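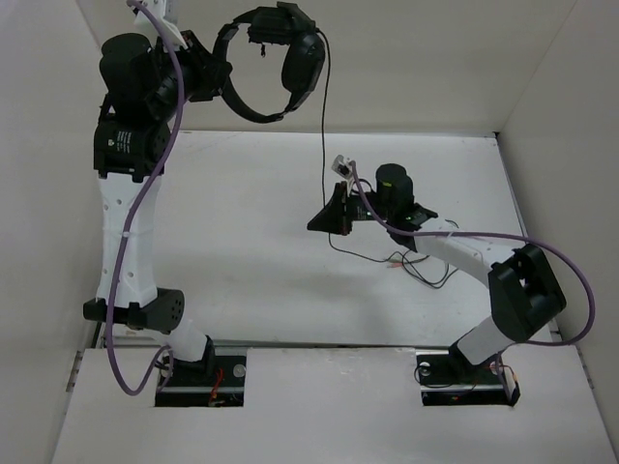
2024-11-10. I finished clearing the back bedroom at last, and my arms ache in the nicest way. I have been promising myself this since August, when we came home from Hebden with the new quilt and I saw how sad the old wallpaper looked behind it (brown ferns, peeling over the radiator, chosen by someone long before my time). I spent so long at breakfast trying to settle on a color, going back and forth between butter yellow and a green I saw in a café in Astthorpe, and then I thought of plain white walls with a soft grey shadow lying on a white floor, and how restful that looks, and that was my mind made up. White it is! The shop in Omport had two tins left of the kind I like, and I bought them both before I could start dithering again.

The paper came off more easily than I feared. I soaked it with warm water and a drop of dish soap, let it sit while I had my coffee, and the first strip came down almost whole, ceiling to baseboard. The corner by the closet was another matter, with three layers stuck together like old pie crust, and I was on my knees there until well past lunch with the little scraper and the radio for company. I found a pencil sum on the plaster, 1,543 and then 3,079 under it, with a line drawn and no answer. I do wonder what they were adding up. I'm going to paint over it, but I copied it inside the closet door first.
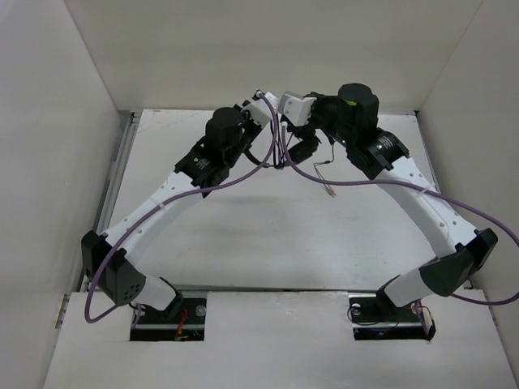

My sister thinks I will be sick of white by spring, and she told me so on the phone for a good 20 minutes, kindly, the way she does, and said I should at least do the closet door in blue. I said I'd think about it, and I have been thinking about it ever since, so she may get her way. There's half a can of blue in the shed from the porch chairs, if it hasn't dried up.

Soup for supper, the last of the squash. Must remember to buy masking tape and to wash the drop cloth before I use it again.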